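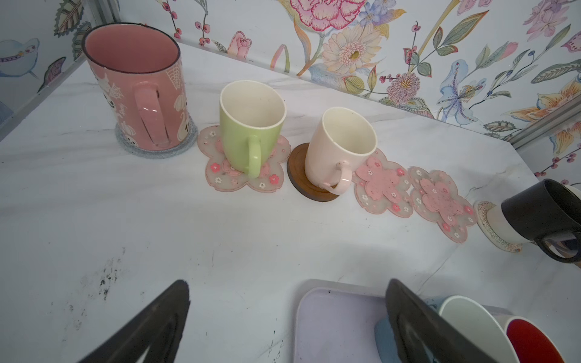
Mug lineup, with the pink Halloween one still in service in November.

OK so I've been promising a thread on how I quit coffee in the afternoons and what happened to my sleep. Get comfortable, it's a long one and I have opinions.

Some background. I used to drink coffee until dinner. My last cup was usually at 5 pm, sometimes later if we had a deadline, and then I'd lie there at 1 am composing emails in my head and wondering what was wrong with me.

I blamed the mattress first. Bought a new one from Grodley, which was not cheap, and slept exactly as badly on it. Very comfortable insomnia though!

Then I blamed the street light. Then the neighbor's dog. The dog moved to Stindmont with its owner in the spring and I was still awake at 1, so I owe that dog an apology.

The person who finally said something was Lajos Csonka, who sits across from me at work and has watched me walk to the machine every afternoon for years. He said, "You know that stuff is still in you at bedtime, right?" I said it doesn't affect me. He just looked at me.

So I made a deal with myself. Nothing with caffeine after noon for 41 days. Why 41? I wanted to do 40 and counted wrong on the calendar, and by the time I noticed I'd already written it on the fridge.

Week one was bad, I won't lie to you. Headache every day at 3, like an appointment. I was short with everybody. I ate a whole sleeve of crackers in the car on Tuesday and felt nothing.

Week two the headaches quit but I missed the ritual so much more than I expected. It's the getting up, the walk, the warm thing in your hands. I really didn't care what was in the cup as long as there was a cup.

So then came the tea phase. I tried everything herbal at the store. Chamomile tastes like a lawn to me, sorry. Rooibos is great with milk. Peppermint is great period. There's a ginger one from Isaksson that is so strong my eyes watered and I've now bought it three times.

I also tried one of those roasted chicory drinks, from Flemo. People say you can't tell it from coffee. You can tell! But if you stop expecting coffee it's kind of nice, a bit like burnt toast in a good way.

The sleep part, which is what you all came for. Nothing for the first 2 weeks. Then one night I put my book down and the next thing I knew it was morning and the lamp was still on. I figured it was a fluke. Then it happened again, minus the lamp.

I'm not asleep by ten every night or anything. I still get the occasional 3 am where I remember something dumb I said in high school. But it's a couple of times a month now and it used to be most of the week.

Mornings are still all coffee, before anyone asks. Two cups, full strength, and I enjoy them way more than I ever enjoyed that sad 5 pm one.

Slipped up once, at a birthday dinner. Had an espresso with the cake and was up reorganizing my phone photos until 2. All 3,522 of them. Great espresso, would not repeat.

If you've got a good evening drink that isn't chamomile, drop it in the replies - I'm running low on the ginger.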